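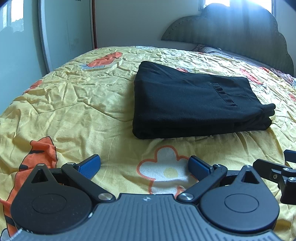 Figure 1. Folded black garment on a yellow printed bed cover.

Bowel preparation instructions before colonoscopy: does a plain-language sheet change preparation quality?

Student project report, final year, Health Sciences
By Eimear Geraghty and Noémie Roussel
January

1. Background

Colonoscopy is an examination of the large bowel with a flexible camera tube. It is used to look for the cause of bleeding, anemia or a change in bowel habit, to follow up a positive stool test, and to remove polyps before they become cancerous. The value of the test depends on what the doctor can see. If stool or cloudy fluid is left in the bowel, small or flat polyps may be missed, the procedure takes longer, and the patient may be asked to come back and repeat it.

Preparation is done almost entirely at home. The patient changes diet, stops or adjusts certain medicines on advice, and drinks a laxative solution, usually in two parts. The second part is taken on the morning of the test. Splitting the dose in this way generally gives a cleaner bowel than taking all of it the evening before, particularly on the right side of the colon.

The existing instruction sheet at the Gendedero day clinic ran to four pages. It had been extended several times over the years and gave the timing of the second dose on page three, below the parking directions. Our supervisor, Thibault Marty, suggested that we rewrite the sheet and compare the results.

2. Aim

To find out whether a shorter sheet in everyday words was followed by a higher share of adequate preparations than the existing sheet, in adult outpatients booked for a first colonoscopy.

3. Method

3.1 Records

We reviewed 1,444 anonymized outpatient records. Of these, 741 belonged to patients who had received the old sheet and the other 703 to patients who had received the new one. Inpatients, emergency procedures and patients with a previous bowel resection had been removed before we were given the file. The laxative product and the dose were the same throughout.

3.2 The new sheet

The new sheet was one page, printed on both sides. The front was a timetable starting three days before the test and ending at the time of arrival. The back covered food, medicines and when to phone the clinic. We used the following rules when writing it:

- one instruction per line
- clock times in place of "the evening before" or "early morning"
- "poo" and "bowel" in place of "stool" and "colon", with the medical word in brackets the first time
- no abbreviations
- the phone number at the top of both sides

Patients taking blood thinners, insulin or other diabetes medicines were told to speak with the clinic before changing anything. We did not try to fit medicine advice for these groups on the sheet, and the nurses continued to give it by phone.

Draft versions were read by 30 people in the waiting area, who were asked to mark any line they had to read twice. The most frequently marked line was the one about clear fluids. Several readers took "clear" to mean colourless and assumed that apple juice and black tea were not allowed. Others thought milk was permitted in small amounts. The final wording was "fluids you can see through, such as apple juice, broth or black tea - no milk."

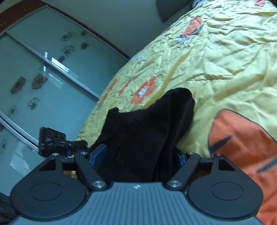

The line about the second dose was also changed. In the first draft it read "finish drinking four hours before your appointment", and some readers subtracted from the appointment time and others from the arrival time. A blank was added so that the booking clerk could write the actual hour by hand.

3.3 Scoring

Preparation had been scored by the endoscopist at the time of the procedure on the Boston scale, which gives each of three bowel segments a score from 0 to 3. We counted a preparation as adequate if every segment scored 2 or more. Scores were copied from the records into a spreadsheet by one of us and checked by the other. Where we disagreed, the record was read again by Timothée Poulain.

4. Results

The share of adequate preparations was higher with the new sheet. The difference was mainly in the right colon, and was larger in patients booked before noon than in those booked after. Scores for the left colon were close to identical in the two groups. We found no clear difference by sex.

In 40 records the preparation was inadequate and a free-text note gave a reason. The usual reason was that the second dose had been skipped or only partly taken. Nausea came next, followed by solid food eaten on the day before the test. Two notes stated that the patient had mixed the powder with too little water. The mixing volume was on the sheet but in smaller type than the rest, and we have since corrected this.

5. Limitations

The two groups were not randomized. The new sheet came into use at one point in time, and reminder phone calls were moved to a later hour in the same period. We cannot separate the two effects. Endoscopists were not blinded to the date and may have known which sheet was in use, although none of them was told about the project.

Reading level and first language were not recorded. This is a serious gap for a study about wording. A French version of the sheet was drafted by Noémie Roussel but was not ready in time to be included.

6. Recommendations

The clinic should keep the handwritten hour for the second dose and move the mixing volume to the front of the sheet. Patients with constipation, or with an inadequate preparation in the past, should be phoned before the diet change begins, as they may need a different plan. A follow-up project should record first language at booking and test the French version in the same way.

Acknowledgements

We thank Thibault Poulain for preparing the anonymized file, and the nursing staff for their comments on the drafts.

Related reports
Fasting times before day surgery: a chart review
Sedation or no sedation? Patient choice at gastroscopy
Labelling of take-home stool test kits
Waiting room noise at the Gendedero clinic

Contact the program office | Copyright the authors | Back to top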